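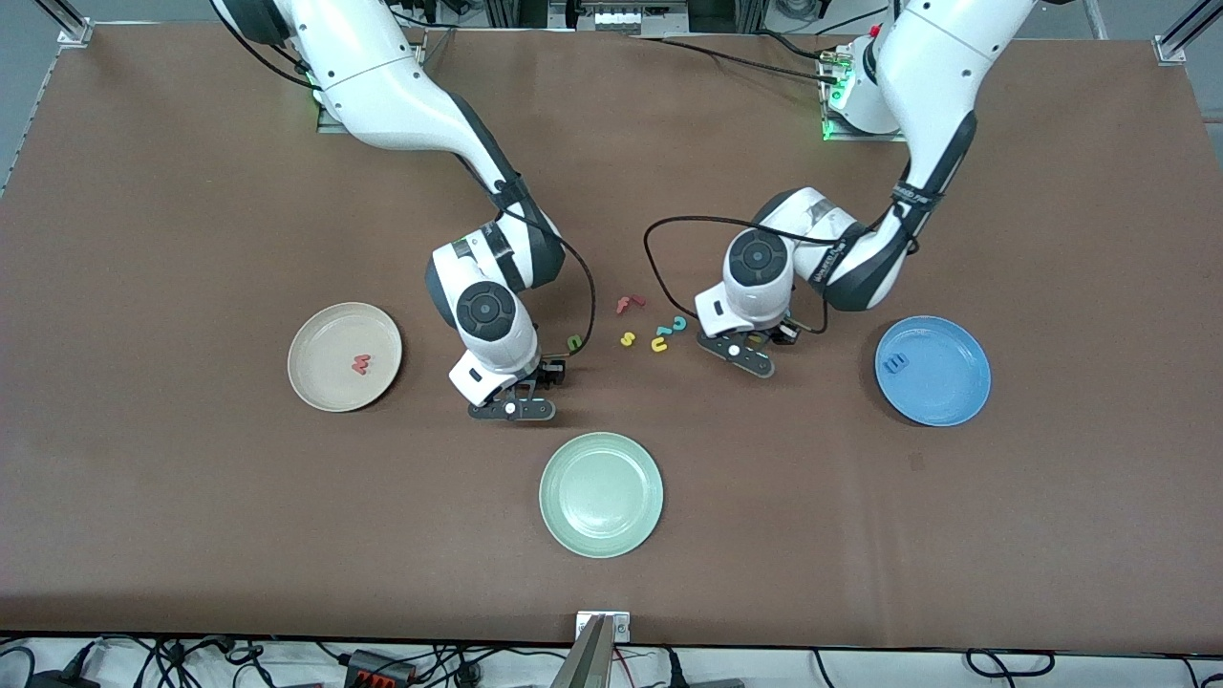
Site Interpretation Forum: Access and Visitor Routes
Topic: Closing the north stairway at Ilholm

sutherland_trust_office
The Sutherland Trust invites comment on the proposed closure of the north stairway at Ilholm. The stairway is the only surviving approach to the upper terrace from the harbor side, and its treads have worn badly over the last two seasons. Under the proposal, visitors would reach the terrace by the modern ramp, and the stairway would be viewed from a platform at its foot. Comments posted before the end of April will be passed to the planning group.

terrace_and_tile
I support the closure. The treads are original as far as the second landing, and no repair can restore a surface once it is lost. The platform should be placed to the east, where the drain opening can also be seen.

quarrymark
I must disagree. The stairway was built to be climbed, and the turn at the second landing only makes sense to a person standing on it. A visitor who arrives by the ramp enters the terrace from behind and sees the back of the altar base first. The Trust's own guidebook describes the climb as the proper approach. Will the guidebook be revised?

sutherland_trust_office
The guidebook will be revised at its next printing. The present edition will stay on sale with a printed slip.

pudari_fieldnotes
Members may wish to consider what was done at Pudari. The lower steps there were covered with timber treads resting on sand, and groups of limited size are still admitted. The covering is lifted every winter for inspection. I took part in the last of these and saw no fresh wear on the 3 steps that had caused concern.

terrace_and_tile
The steps at Pudari are basalt. Those at Ilholm are soft limestone, and sand trapped under timber would grind them down. The comparison should be made with care.

pudari_fieldnotes
The upper flight is basalt. The lower flight, which is the covered one, is limestone of much the same kind. I accept the point about sand – a felt layer was added later for that reason.

jallix_reader
Could the Trust state how the stairway is dated? The sign on site says it is of one date with the terrace wall. The Jallix survey placed it at least a generation later, on the evidence of the blocked doorway behind the first landing. If the survey is right, quarrymark's argument about the proper approach is weaker, as the terrace must first have been entered some other way.

quarrymark
The doorway was blocked when the stairway was widened. That does not date the first flight. The survey did not dig beneath it.

jallix_reader
It dug against it, on the west side, and the foundation trench cuts the paving. I would refer members to the section drawing.

sutherland_trust_office
The wording of the sign is under review. On the question of numbers, the stairway can receive up to 2,000 visitors on a feast day, and it is this load that the proposal seeks to remove. The timber covering used at Pudari will be added to the list of options. A site visit for members of this forum will be held on Friday; those attending should meet at the harbor gate.

quarrymark
I shall attend. I would ask that the stairway be open that day, so that members may walk it before giving an opinion.

terrace_and_tile
In soft shoes, please.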